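RERNCOMBE HOUSE GUEST SERVICES
Minutes of the monthly meeting, Saturday, March 7, 2020

Chair: Anum Lodhi
Minutes of the February meeting were accepted with one correction: the carpet quote was from Plindeck, not Spanos.

1. Key cards
The current cards have the printed design with bare tree branches in tan and brown. Anum asked whether to keep it for the next order. Front desk staff like it and guests have not complained. The smallest order is 100 cards.

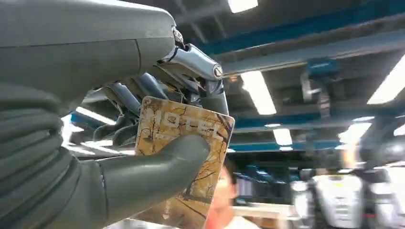 Agreed to reorder the same design. Front desk will look through the drawer for old cards first and set aside any that no longer code. Lost cards will still be replaced at no charge to the guest.

2. Carpet
Plindeck can clean the gray carpet on a weekday, starting at 11 in the morning. They need the floor clear and will not move furniture. Spanos has not sent a price. There was some talk of replacing the carpet this year, but the budget does not allow it.
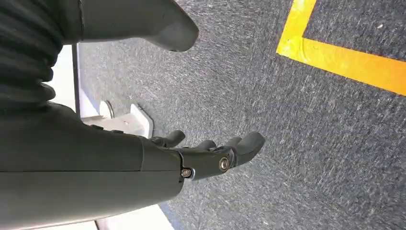
Agreed to go with Plindeck for cleaning only. Anum will confirm the day and ask which cleaner they use, as one guest wrote in about the smell last time. Housekeeping asked for 2 people to help with chairs.

3. Booking software
Aria training was moved to the next meeting. Logins still do not work for the night shift. Anum to call support again.

4. Other business
Lobby coffee will be set out at 6 on weekdays. No change on weekends.

Actions: Anum (Plindeck, Aria support), front desk (card drawer and reorder).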